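Planning and Budgeting for Equipment, Week 5 handout
6 min read
Search this site Search
Instructor: Reginald Oyelaran

Okay, picking up where we stopped last time, with the quote from Tudose for the two-arm tabletop setup. Several of you wrote the arm price at the top of your worksheet and then treated everything under it as small change. I did exactly the same thing on my first purchase at Plendden (and I had to go back and ask for more money in November, which is a conversation I'd like to spare you).

So let's start from the job. Our practice case is drinks service: cups, pitchers, juice, tea with a slice of lemon on the rim. I like it for budgeting because it's fussy! Clear glass is a headache for cameras, liquids move around, and every container wants a slightly different grip.
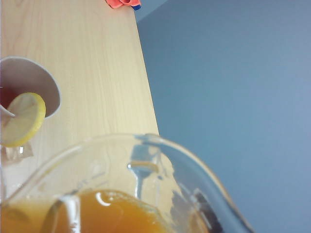 Go back to your worksheet and find the line called "sensing." Most of you put down one camera per arm and moved on. Fine, but now add the mounts, the cables, a spare of each, and the hours it takes somebody to calibrate the thing. In the class case I've allowed 8 hours per arm for setup, and I'd charge those hours to the project even if the person doing the work is already on salary. Esperanza Kowalczyk will argue with you about this in the review session. She thinks salaried hours belong in overhead, and plenty of finance offices agree with her, so find out how yours does it before you submit anything.

Next, grippers. Ask the vendor two things in writing: what the fingers cost to replace, and how long they take to arrive. The Plekero sheet in your packet gives a lead time of 37 days. If you only bought one set, that's 37 days of an arm sitting there while you pay for the room. Buy the second set with the first order. Seriously, just put it in.

Now the stuff that never makes it onto a first draft. Glassware is a consumable. So are juice, lemons, paper cups and towels. Nothing on that list is expensive by itself, but you're going to buy it over and over, so please don't hide it under "misc." Give it a weekly figure and multiply by 52, or by however many weeks you really plan to run.
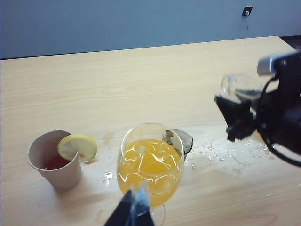

Then there's the table and whatever's near it. Liquids and power don't mix, so walk the room with a tape measure before you sign. Where are the outlets, how far do the cables have to run, can you wipe the surface down fast? I'd rather see a sketch on graph paper with real distances than a nice rendering from the sales rep. The Sidbridge plan in your packet has a good sketch (ignore the coffee ring, that's my copy).

One arm or two? You'll have to defend this one. A second arm lets you hold with one hand and pour with the other, but it also brings a second controller, more cabling, and more spare parts. Price both versions all the way down to the consumables and compare totals over 3 years. A lot of you compared purchase prices only, and the gap looks different once service is in there.

For next class:

Redo the worksheet with separate lines for sensing, grippers, consumables, room work and service.
Write one paragraph defending one arm or two, with the totals in it.
Bring the Tudose quote, marked up. Circle anything that says "optional" and decide if it really is.

Esperanza has the blank worksheets if you lost yours.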